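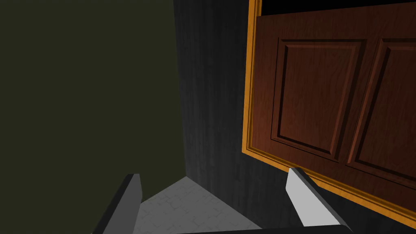 La pince au ras de la porte, en simulation.

Mercredi, j'ai passé presque toute la matinée derrière l'écran de Maj-Britt Engström, à regarder un robot virtuel s'expliquer avec une porte. Chez Hedlund, on prépare l'arrivée de Wultineo dans les couloirs de l'entrepôt, et avant de le lâcher parmi nous, on lui fait répéter ses gestes — les poignées surtout, ces fichues poignées ! 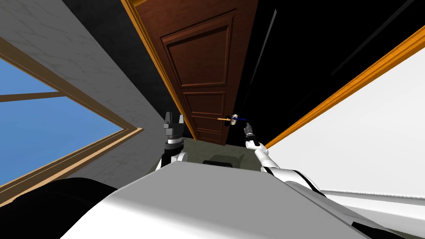 Maj-Britt tenait l'accueil de nuit depuis 14 ans. Maintenant elle relit des essais, elle note, elle soupire un peu, et elle m'a avoué que les rondes lui manquaient (le café de six heures avec les chauffeurs, surtout).
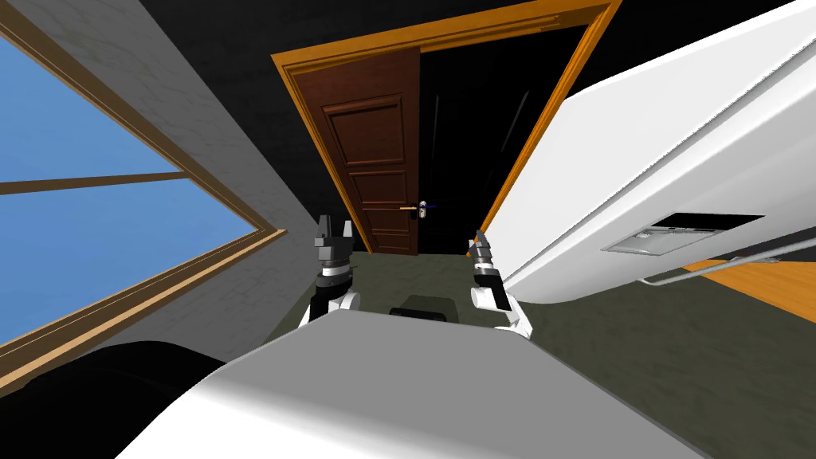 Shih-chieh Chu, lui, est ravi, il ne portera plus les bacs d'un bout à l'autre du bâtiment et son dos l'en remercie déjà. Moi je suis entre les deux. On nous promet une formation en juin, et j'aimerais bien savoir qui gardera ses horaires, qui en changera, et si on nous demandera notre avis avant.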